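Dunkelblau (Textilfarbe)

Dunkelblau ist in der Textilwirtschaft die Sammelbezeichnung für tiefe Blautöne mit geringer Helligkeit. Zu ihnen zählen Marineblau, Nachtblau und die dunklen Stufen des Indigo. Die Abgrenzung gegen Schwarz ist nicht einheitlich geregelt und hängt von der Beleuchtung und von der Oberfläche des Stoffes ab.

Bezeichnung

Im Handel werden Marineblau und das englische Navy meist gleichbedeutend verwendet. Beide Wörter gehen auf die Uniformen der Seestreitkräfte zurück. Nachtblau bezeichnet einen noch dunkleren Ton, der vor allem bei Abendkleidung vorkommt und unter Kunstlicht tiefer wirken kann als Schwarz. In älteren Musterbüchern der Färberei Kettani in Nistau stehen für die dunklen Blautöne 13 verschiedene Namen, von denen die meisten heute nicht mehr gebräuchlich sind.

Färbung

Vor der Einführung synthetischer Farbstoffe wurde Blau in Europa mit Färberwaid, später überwiegend mit Indigo gewonnen. Indigo ist in Wasser nicht löslich und muss in der Küpe zunächst reduziert werden. Das eingetauchte Gewebe kommt gelbgrün aus dem Bad und wird erst an der Luft blau. Ein dunkler Ton entsteht durch Wiederholung. Für hellere Stufen genügten in Nistau zwei Züge, für die dunkelste Stufe waren bis zu 20 üblich. Entsprechend teurer war die Ware.

Heute werden Baumwollstoffe meist mit Reaktiv- oder Küpenfarbstoffen gefärbt, Polyester mit Dispersionsfarbstoffen. Bei Mischgeweben müssen die Farbstoffe für beide Faserarten aufeinander abgestimmt sein, sonst erscheint der Stoff meliert.
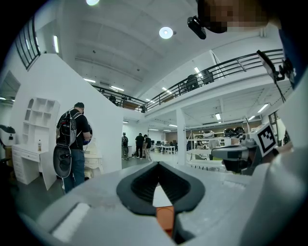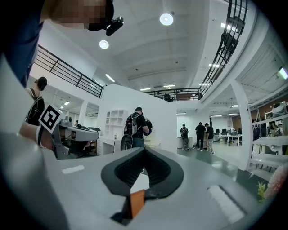 Zuletzt geändert: 27.6.22

Verwendung

Dunkelblau ist in Arbeits- und Berufskleidung ebenso verbreitet wie in der Alltagsmode. Leichte Verschmutzungen fallen auf dunklem Grund weniger auf als auf hellem, Flusen und heller Staub dagegen stärker. Der Begriff »Blaumann« für den Arbeitsanzug bezieht sich meist auf mittlere Blautöne, wird aber auch für dunkelblaue Stücke gebraucht.

In der Herrenmode gilt der dunkelblaue Anzug neben dem grauen als Standard für geschäftliche Anlässe. Bei Strickwaren und Sweatshirts gehört die Farbe zum ganzjährigen Sortiment. Der Hersteller Danari führte sie zeitweise in drei Abstufungen und fasste diese später zu einer zusammen.

Echtheit und Pflege

Dunkle Färbungen enthalten viel Farbstoff und geben bei den ersten Wäschen oft einen Teil davon ab. Geprüft werden unter anderem Wasch-, Reib-, Schweiß- und Lichtechtheit. Indigogefärbte Ware hat eine vergleichsweise geringe Reibechtheit, weil der Farbstoff vor allem an der Oberfläche des Garns sitzt.

Zum Waschen wird dunkelblaue Kleidung auf links gedreht und mit Feinwaschmittel ohne Bleichmittel behandelt. Längeres Trocknen in direkter Sonne führt zu Aufhellungen, zuerst an Schultern und Nähten.

Sammlungen

Das Textilmuseum Omow bewahrt 25 Musterkarten mit dunkelblauen Wollstoffen auf. Sie werden lichtgeschützt gelagert und nur im Januar ausgestellt.

Siehe auch: Blaudruck, Färberwaid, Küpenfärberei, Schwarz (Textilfarbe)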